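Gendberg Workshop Log
@gendberglog · 2 Aug 2019

1/ Bench update on Dokon, the small servo arm at the shared shop. Goal: put rubber ducks in a tray using the joint angles I teach it by hand. Tape marks the reach limit. Anything outside it, the arm ignores.
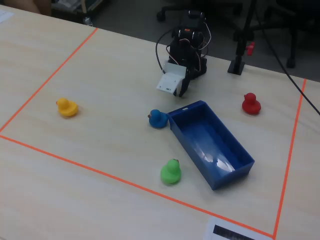
Dokon, four ducks, one blue bin.

2/ Controller is a Grisach board, rewired in March. Servo power now runs on its own supply. Before that, the wrist reset whenever the shoulder moved under load.

3/ Each pose gets 36 readings, averaged. Slow, but it took most of the jitter out of the wrist. 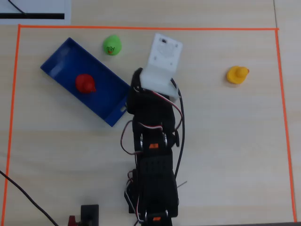
Gavrilă: Are you smoothing the commands too, or only the readings? My shoulder joint still buzzes at rest.

4/ Both. Commands go out every 200 ms with a ramp between them. For buzz at rest, try a deadband of 2 degrees first.
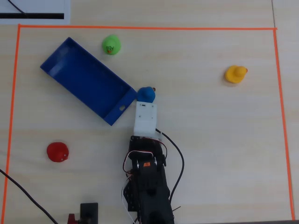 5/ Gripper notes
White plate on one side, black finger on the other. Ducks are round and slick, so closing force matters less than where the plate makes contact. Too high and the duck tips.

6/ I added an offset to the approach height and left the closing speed alone.

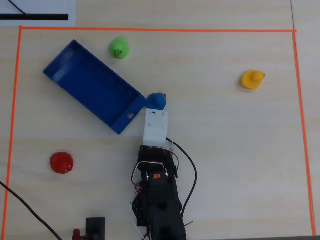 The offset is a single constant for now. It should depend on reach, as the arm sags more when extended. That table is next, then I'll post the code.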